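Let the Movie End

The film version of Grurar runs 137 minutes, and the story is over well before that. I saw it at the Turnley on opening weekend with a nearly full house. When the war had been settled and the brother and sister were back on the ferry, people began reaching for their coats. Then came 10 more minutes, all of them there to set up a second film.

I have no quarrel with sequels. Some of my favorite science fiction movies are sequels. My complaint is with a first movie that holds back its ending so the studio has something left to sell. Watent, the novel this one is based on, was also the start of a series, but it closed its own story. You could put it down and feel you had read a whole book.

The movie never tells us why the mother signed the order. In the book that takes a single page, and it is the best page in it. On screen she looks out a window, the music swells, and we cut to a fleet we have never seen before. I assume her reasons are being saved for the next one, which the studio wants to start shooting in January.
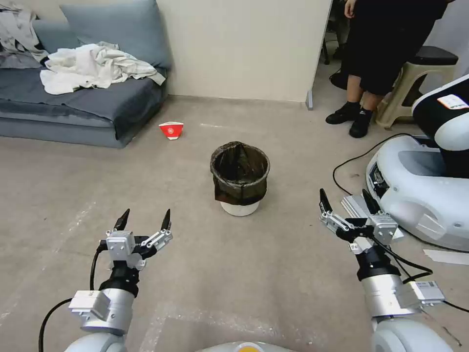
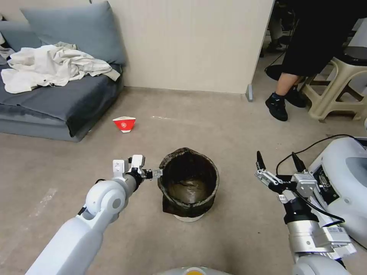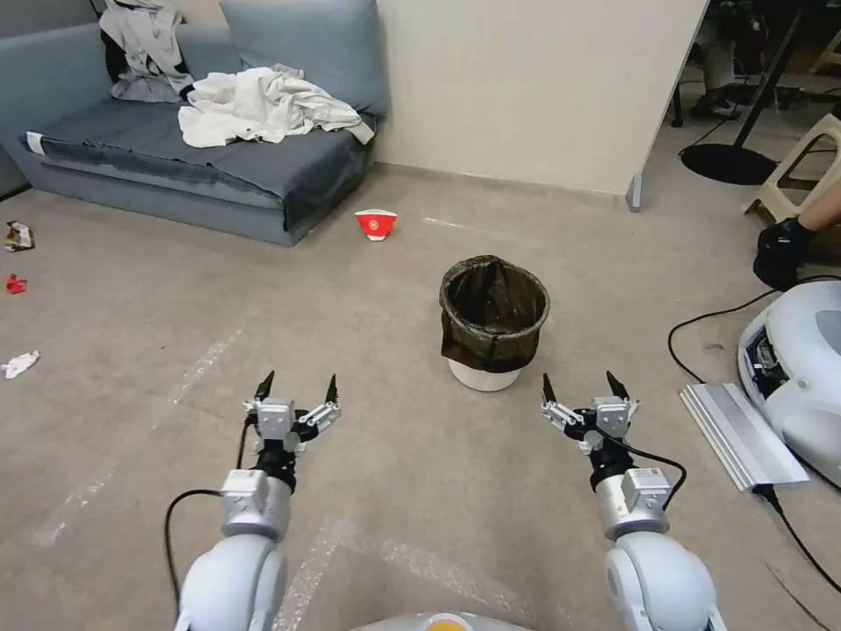
Akande wrote in after my first short notice of the film to say that I was being unfair, that younger viewers grew up on long series and don't mind waiting for an answer, and that the last shot of the fleet got a cheer at the showing Akande went to.

I believe the cheer. It's a good-looking shot. But people who follow a series week by week get the next part in seven days, and they pay for it once. A moviegoer may wait years, and if the first film does poorly there won't be a second one. I can think of 6 fantasy and science fiction films from my own shelf that stop in the middle of things and were never continued. I don't rewatch any of them.

A good story for young people can be told in 90 minutes. Grurar has a strong cast and a believable world, and its first hour moves quickly. I would have gone to a second film on the strength of that hour alone. As it is, I'll probably wait until it's on at home.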